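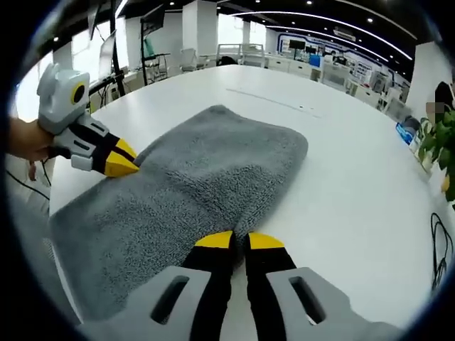 October 18, 2026

Towels again, and I'm going to write it all down properly this time, as my June notes say "fold in thirds, see drawer" and I have no idea what was in the drawer.

So, where we're at. The Skovosby job is still the folding guide for their guest rooms: one page per item, bath towel, hand towel, face cloth, bath mat, and each one has to be something a new person can follow on their first morning. The bath mat and face cloth pages are done. The hand towel is nearly done. The bath towel is the one that keeps coming back to bite me, and it's the one they care about most, because the shelves they've put in are narrow and everything has to go in as a long roll-ended shape instead of the usual fat square.

Did all of today's folding on the big white table. I love that table for this. It's large enough to lay a towel out any way you like and still have room for the notebook, and you can walk most of the way round it, so you can check a fold from the far end before you commit. Only gripe is the seam across the middle. It's very faint but if a towel edge lies right on it my eye reads the seam as the edge, and I fold to the wrong line. Did this twice before I twigged. Stay on one half of the table or go well over it.

Grey terry was the main one today. It's a plush one with proper loops, and plush is where all the trouble lives. The thin waffle ones from Gornier just do what they're told. You crease them, they stay creased, lovely. Terry springs back! You fold it in thirds, turn away to write something, and the top layer has crept up off the one beneath and there's a soft hump where you wanted a flat strip.

What I tried, in order:

First go – thirds lengthwise, smoothing with a flat hand from the middle outwards. Looked nice. Came apart as soon as I picked it up by one end. The inside layer slid and I got a sort of tongue poking out the bottom.

Second go – same thirds, but pressed along the near edge first and kept the pressure on while smoothing away from me. Much better. The near edge wants holding the whole time, and I'd been letting go of it to use both hands further up. If you keep something on that edge, the rest follows along quite happily.

Third go – in half, then half again. Four layers is too thick for the Skovosby shelf (checked against the cardboard template) and the outer fold goes round and fat like a bolster. Looks cosy, I'll admit. Not going in the guide.

Fourth go – thirds again, with the towel lying on the diagonal instead of square to the table. I did this one by accident, really, I'd just put it down that way and couldn't be bothered turning it. But I think it's easier! Your arm goes out along the towel in a straight reach, and you don't have to lean. One snag is that a corner can end up off the table, and then the weight of it pulls the bottom layer along. Scoot the whole towel up before the first fold, not after.

Fifth go – diagonal thirds, near edge held, corners all on the table. This is the one. Carried it down the room and back and it kept its shape. It did droop in the middle, but so does every towel ever made.

On the far end: the guide currently says "square end" and I'm going to change it. A thick terry folded in thirds comes out with a rounded end, and I spent a good chunk of the morning poking at corners to make them sharp, and they go soft again in no time. A rounded end looks fine on a shelf. It looks better than fine, it looks like somebody's nice bathroom. The sharp corner business comes from the 1950 housekeeping booklet I've been working from, and I suspect whoever wrote it had flat, hard towels that had been through a mangle. I'm keeping the booklet's advice on sheets and binning its advice on terry.

Loop direction. I've been meaning to test this for ages. If you stroke the loops one way they lie down and the other way they stand up, same as carpet. Folding with the loops lying down towards the fold gave a flatter strip, I'm nearly sure of it, but I only tried it on this one towel and I might have been pressing harder because I wanted it to work. Somebody else should have a go without me hovering. Put it in the guide as a tip if it holds up, leave it out if it doesn't.

Washing. The Bisus set has now had 7 washes and the hand towels have gone shorter on one side than the other, so thirds no longer come out as thirds. You can see it straight away when you lay the long edges together. My fix is to match the hems and let the sides look after themselves. The other option is to give them a tug across the short side while they're still a bit damp, and that does help, but I can't ask a laundry with a mountain of towels to tug every one. Hems first. I'll rewrite step two of the hand towel page to say so.

The Van Dusen samples are still in their bag. They're heavier again, and I want the grey terry page settled before I open them or I'll be chasing two problems at once.

Wording for the bath towel page, as it stands tonight:

Lay the towel flat with a short end nearest you, on a slight angle if that suits your reach. Check that all four corners are on the table.
Bring one long side in by a third. Smooth it from the near end to the far end.
Bring the other long side over the top. Hold the near edge down and smooth away from you in one go.
Leave the far end rounded. Don't pinch it.
Pick up from underneath, with one hand at each third.

I'm not happy with that last line. "At each third" is confusing after we've been talking about folding in thirds, and I read it back and pictured a person with three hands. Maybe "one hand near each end". Also "slight angle" could mean anything. It was a pretty decent angle today. "Diagonal" is the right word but I worry people will think the towel itself gets folded diagonally, like a napkin. Suggestions welcome, write them in the margin, use the pencil please – the blue pen goes through to the next page.

Light was good for this today, with the daylight from the windows and the strips overhead. Grey terry hides its own folds in flat light, and earlier in the week I was doing half of it by feel. If you're making the drawings for the page, do them at that table and look across the towel from low down. You can see every ridge.

Other odds and ends before I forget.

The template needs redoing. Mine's cardboard and the corners have gone furry from being shoved in and out of folded towels. Something stiffer, please, and put the item name on it so it stops getting mixed up with the bath mat one.

The print run is still down as 1000 copies, one page per item, laminated. I'd hold off until the bath towel wording is fixed. Reprinting because of "each third" would be a very silly way to spend money.

We've got 8 grey towels in the batch and I've only really been working one of them. It's had so many folds today that it's started to remember them, and a towel that remembers is a cheat. Swap in a fresh one for the next round, and wash this one before it's used for timing. I put a safety pin through the hem tag so it can be picked out from the others.

Timing – didn't do any. I know, I know. I wanted to get the fold right first, and once I start looking at the clock I rush the smoothing and the whole thing goes lumpy. Next session, after the swap: same fold, fresh towel, and somebody else's hands if I can talk anyone into it.

Still to sort out: whether the stack goes rounded ends out or all one way then the other. I stacked a few at the end of the day and alternating them keeps the pile level, but then half the ends facing out are hem ends and it looks a bit scruffy. Rounded ends out is much prettier and the pile leans backwards. On a narrow shelf with a wall behind it, a backwards lean might not matter at all. Need to ask Skovosby how deep that shelf is, as the sketch they sent only gives the width.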